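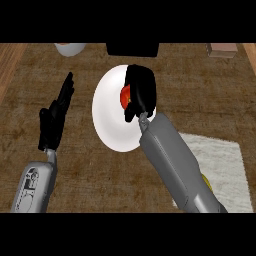 Filed under: Opinion / Robots & Rules

I love a good rulebook, and I think ours at Dutville is finally getting one! Marietjie Mabaso's draft says every task needs a written finish line before the first run. For putting a fruit on a plate, that means the hand has let go, the fruit stays put and the arm is back home. Holding it over the plate doesn't count.

Some people find this fussy. I think it's wonderful. We logged 500 simulated runs in June, and two of us scored 52 of them differently (same clips, same coffee), all over what "placed" meant. I'd go further and write a line for the idle arm too – where it waits, how close it may come. Let's get both in before we start on the Mokgethi tasks.

Last updated: June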